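What I spent, and what I wish I had budgeted for

I put off writing this post until the spreadsheet for the second bench was mostly closed. People keep emailing me to ask what a two-arm setup costs, and I keep giving them the price of the arms, which is the least useful number I have. So this is the rest of it, in the order the money went out.

Some background. I work on manipulation in a small shop that does contract work, mostly pick and place for customers who pack things by hand today and would like to stop. We have one older bench with a single arm and a two-finger gripper. Last year it became clear that some of the jobs needed two arms and proper hands, and I was given the task of planning it because I was the one complaining.

The arms and hands

I got quotes from Skanden and from Ocampo. Skanden was cheaper per arm but wanted the controller bought separately, and the controller was not small money. Ocampo's quote looked worse on the first page and better on the last one. I made a habit after that of reading quotes from the back.

We went with Ocampo for the arms and Barora for the hands. Buying from two vendors meant we needed adapter plates between the wrist and the hand. I had assumed these came in the box. They did not. The pair came to $553 with shipping, and the lead time was longer than the lead time on the hands, so the hands sat in their foam while we waited for two pieces of metal.

If you take one line from this post into your own budget, make it the adapter line. Ask both vendors who supplies the plate, get the answer in writing, and order it the same day as everything else.

The second thing I got wrong on the hands was spares. Fingers wear. Not in a dramatic way, but the surface that does the gripping gets polished and then a smooth can starts to rotate when you lift it. Barora sells finger covers in sets and I bought none with the first order. The rush order for the first set cost more in freight than in rubber. Now I keep two sets on the shelf.

The work surface

Nobody at our place wanted to talk about the table, so it ended up as a line called "misc." I would give it its own section. A bare hard top is noisy when something drops, it lets light objects slide, and it is unkind to fingertips when the hand comes down a little low. And it will come down low at some point in the first week.

I priced a proper rubber bench top from Dorulach and it was $488 cut to our size. We did not buy it. Interlocking foam tiles do the job for a small part of that. You can swap a single tile when it gets chewed up, and you can pull the whole thing apart when you want the table back. The textured kind is better than the smooth kind. The tiles do compress under weight, so if you need heights to be repeatable to a fine tolerance, get the rubber. For drink cans and trays the foam has been fine.

Trays I would buy more of than you think, all from one batch. We bought ours in ones and twos from wherever was open, and the wall heights differ by enough to matter when a hand has to reach over the side.

For marking positions we use tape. I had a laser pointer on a bracket in the first version of the budget and I am glad it was cut. A cross of gray tape tells the person resetting the bench where something goes, and it costs nothing. Replace it when the edges lift.

The objects

This line was zero in my first draft. It should not be. You need the same objects, many times over, because they get dented and you want the dented ones out. We settled on slim cans for the early work. They are easy to find, they come in enough colors to tell apart, and they are tall and narrow, so they punish a sloppy grasp quickly. We buy them by the case and the office drinks whatever we do not use. Decide early whether you are testing full or empty and write it on the job sheet, as the two behave very differently in the hand.

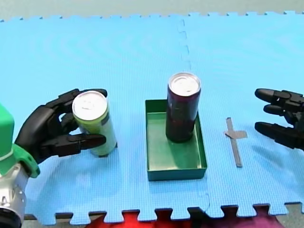 Time, which is also money

The plan said the bench would be running in September. It was 7 weeks later than that. The arms were on time. The delay was the plates, then an electrician for a second circuit, then a stretch where we had everything and could not get both arms to agree on where the table was.

I now put setup time in the budget as its own line with a dollar figure, at what we charge for a day. It made the total look bad when I first showed it around. It also stopped the discussion about saving a little on cables, which had been going on for longer than the cables were worth.

Cables, by the way: measure with the arm fully stretched, then add slack for the bend at each joint. Ours were fine on the left side and short on the right, and we moved the controller to suit.

What I would leave out

A tool changer. We were quoted one for each arm and I am still not sure when we would have used it. The hands have stayed on since the day they were bolted down.

The extended service plan on the arms. I may regret this one, and I will update the post if I do. The hands are a different matter and I did pay for cover on those — many small joints, a lot of small parts, and I would not want to open one up myself.

Next on the list is guarding, which we have been handling with floor marking and an emergency stop on each side of the table. That will not do once customers start visiting. I have one quote so far and am waiting on the second before I put a number here.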